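Nutia Field Sieve, Model 3
For excavation, survey and test pits

Item no. 1543
Page last updated 19 Jan 2018

Overview

Archeology is mostly the business of moving dirt from one place to another and looking at it hard on the way. The Nutia is the part where you look at it. It's a two-legged rocker sieve with a swappable screen, built for crews who work far from a road and have opinions about their equipment.

We have been making sieves long enough to know that people don't fall in love with them. They fall in love with flint points and beads and then complain about their wrists. The Model 3 was redrawn with the wrists in mind. The handles sit wider than on the Model 2, the legs pivot lower, and the whole tray now swings with a push from the hips if you've got the rhythm for it. Some people never find the rhythm. They get the same results with more swearing.

What changed from the Model 2

The old corner brackets are gone. They held the screen down very firmly, along with any glove, sleeve or bootlace that came near them. In their place is a Barrera clamp rail on each long side: lift the lever, slide the screen out, slide the next one in. You can do it with muddy hands, and we assume you will.

The legs now fold flat against the tray and stay there. Model 2 owners who have carried one down a riverbank will understand why we bring this up. If you are one of those owners, the new legs fit the old tray, and we sell them separately under Spares.

The tray is deeper too. It takes a full bucket without spilling over the back, which used to put the smallest finds back on the ground you'd just cleared. A shallow tray is a fine way to invent a new site next to the old one.

Screens

Two screens come with the sieve: a coarse one for topsoil and backfill, and a fine one for hearths, floors, middens and anything else you'd be embarrassed to rush. Both are stainless steel with a rolled edge. A third, extra-fine screen is sold separately for people after fish bone, seeds and tiny flakes. It is slow. No screen that fine is quick, whatever the other catalogs say, and on wet clay it's closer to a hobby.

For heavy clay we suggest the Clorar spray bar, which clips to the back rail and takes an ordinary garden hose fitting. It needs a steady supply of water and somewhere for that water to go. Please think about the second part before you turn on the first. The bar doesn't work with the extra-fine screen, and there's no adapter coming.

In the box

Sieve tray with clamp rails fitted
Folding legs, one pair
Coarse screen
Fine screen
Carry strap
Spare lever pins, 5
Instruction sheet (it's short, and the drawing on the back is better than the text)

Setting up

Open the legs until they click. Push the feet into soft ground, or on rock use the rubber caps stored inside the leg ends. Put a tarp underneath, slide a screen in from the left, and close both levers. If one lever closes and the other won't, the screen is in upside down. The rolled edge faces you.

Don't fill the tray while it's tipped forward. Don't stand in it to reach something. Both of these come from letters we have received.

Care

Knock out the screens at the end of the day and brush them from the underside. Rinse salt off the same evening if you work near the coast, where the clamp springs will rust before anything else does. A drop of light oil on the pivots every couple of weeks is enough. More than that and you're collecting sand, which you already have.

Store the screens flat. A bent screen can be pressed back into shape once, maybe twice, after which it will make a good trellis.

Guarantee

Tray and legs are covered for 5 years, screens for 2. We cover breaks, failed welds and springs that give up early. We don't cover trucks. A surprising number of sieves are parked behind trucks, and we are sorry every time.

Availability

In stock, except for the extra-fine screen, which comes back in August. Orders that include one will be held until then unless you ask us to split the shipment – a note in the order box is all it takes. Universities and contract crews can pay by invoice. Replacement screens, pins and legs ship in a plain carton, and the sieve itself ships in a carton that fools nobody into thinking it's a gift.

Goes with

Clorar spray bar
Vuvow nesting buckets, set of 3
Barrera spare levers, pair
Nutia extra-fine screen (August)
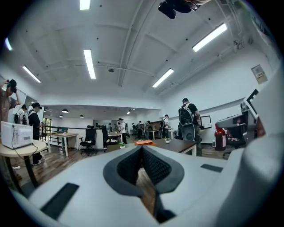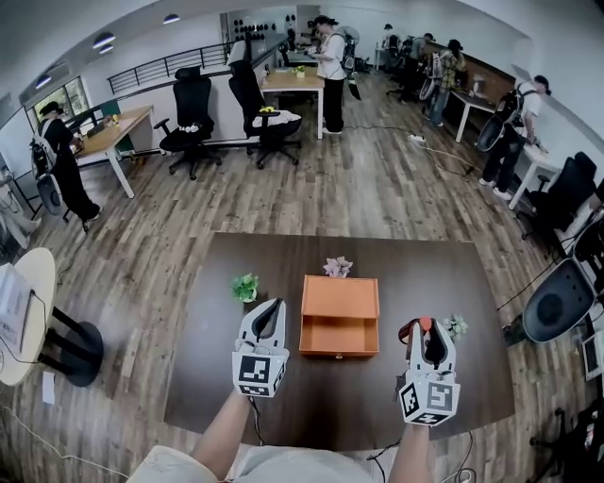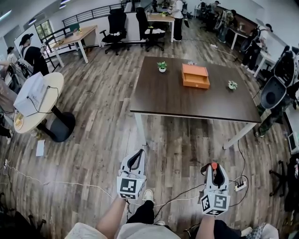
Indoors, with hand-held grippers; the orange box and its drawer are in the second and third photos.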